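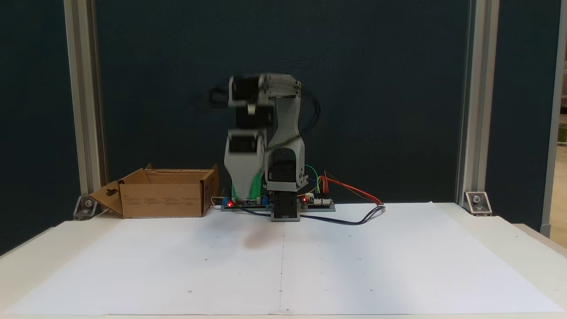 Como montar a demonstração do braço no dia aberto

Notas rápidas para quem vai ficar na banca da Dukura no dia aberto de Lerkport. Escrito à pressa, corrijam o que estiver mal.

1. Mesa e papel

Cobrir o tampo com papel branco, duas folhas encostadas. A junta fica a meio, mesmo à frente da base. Alisar bem, senão os pontos saem do sítio. Os pontinhos escuros são as marcas de posição, não apagar nem "melhorar" a caneta.

2. Painéis

Tecido azul-escuro atrás e dos lados, preso aos perfis de alumínio. Verificar os parafusos dos cantos em baixo. Bastou um frouxo em Firkcombe para a estrutura toda abanar.

3. Braço e placas

Base junto ao fundo da mesa, placas logo ali. Ligar a alimentação só depois dos cabos todos. LED vermelho aceso em cada placa = tem corrente. Só isso, não quer dizer que esteja calibrado!

Cabos dos servos com folga em cima. Se ficarem esticados o braço puxa-os na primeira volta. Os fios coloridos da placa da direita podem fazer arco à vontade, desde que não passem à frente da garra.

4. Caixa

Caixa de cartão aberta, à esquerda do braço, na parte de trás. Confirmar que a aba não entra no percurso. A distância da base aos primeiros pontos é de 56 mm no ficheiro, medir com régua.

5. Arranque

Abrir o programa Xu, perfil 3358. Velocidade a 40 por cento para começar. Deixar fazer um ciclo em vazio e ver o braço ir à esquerda e voltar. Correu bem? Subir aos poucos. Com público à frente não passar de 60, fica rápido demais para se perceber o movimento.

Se parar a meio: cortar corrente, levar o braço à posição de repouso com a mão (devagar), ligar outra vez. Não forçar o ombro.

6. Com os visitantes

Mãos fora do papel enquanto mexe. Crianças do lado direito, longe da caixa. Explicar primeiro, arrancar depois, porque com o braço a andar já ninguem ouve.

Imprimimos 600 folhetos, estão debaixo da mesa. Última volta às 17h, desligar tudo e tapar o braço.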